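Paper Cups, Again

Tuesday, October 20, 2020

I have gone back to paper cups. I used mugs from the thrift store for most of the summer, and I liked them, but they chip, they take up a whole shelf, and after we moved the coffee table into the workshop I got tired of carrying a dishpan back and forth to the house. So in September I ordered a case of hot cups from Pidine. The small sleeve was 18 cups and the case was 300, and the case was a much better price per cup.

They came loose in two bags inside a box that was too big for them. Some had been pressed out of round on the way. Most of those come back if you push the rim with your thumb and leave them a day. A few didn't, and I use them for screws and paint.

The first job was getting them out of the bags and into stacks, and that went slower than I thought it would. Paper cups look like they should just drop into each other. They do if you let go at the right height. If you press, they jam, and then the person who wants coffee pulls the whole stack over trying to get one off the top.

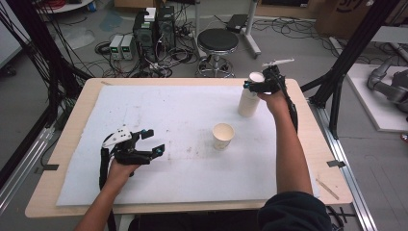
I also bought two sizes, and I would not do that again. The tall ones are fine for coffee. The short ones are fine for water. But the two get mixed together on the counter, and a short cup inside a tall one drops down far enough that you have to turn the whole thing over and tap it. Now the short ones live in a drawer and only come out when there are visitors.

Where to put the stack is a separate question. I had it near the front edge of the table at first and knocked it with my sleeve every time I reached for something. Toward the back is better, and off to one side — the right, for me. I put foam sheet down on the table a while ago and it has helped with noise, though it marks easily and I have stopped trying to keep it white. I go over it with a damp cloth on weekends and leave it at that.
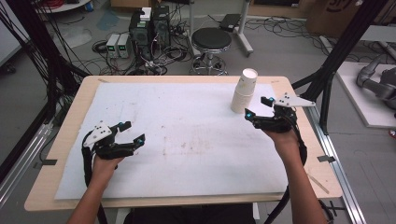 Cups stacked toward the right side of the foam.

I looked at dispensers. Lornska makes one that mounts on the wall, and Jandmont has a countertop one with a spring. Both seemed like a lot of hardware for something that already stands up by itself. I may change my mind when it gets dusty in here over the winter.

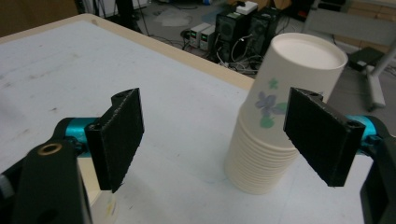 Plain cups would have been cheaper, and I nearly bought them. I paid extra for a printed side, mostly so the cups wouldn't look like they came from a waiting room. With a tall stack you don't get much of it, though. The purple flower shows on the top cup, and everything under that is a row of rims. It does look nice once you have one in your hand. If I order from Pidine again I will get one size, and I'll ask them to use a smaller box.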